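Wood grain

Wood grain is the pattern that fibers make in a piece of timber, and few natural patterns are so varied. It records how a tree grew, season by season.

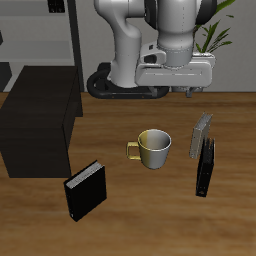 Grain depends greatly on how a log is sawn. Plain sawing brings out arches and flames, while quarter sawing gives straight, calm lines. Color matters too – a warm brown tabletop with a streaked surface shows its grain even from a distance.

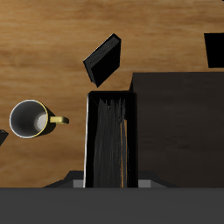
Vol. 2, p. 18

Figured grain is rarer still! Curly, quilted and bird's-eye patterns are prized by makers of violins and fine furniture, and they seem to shift as the light moves.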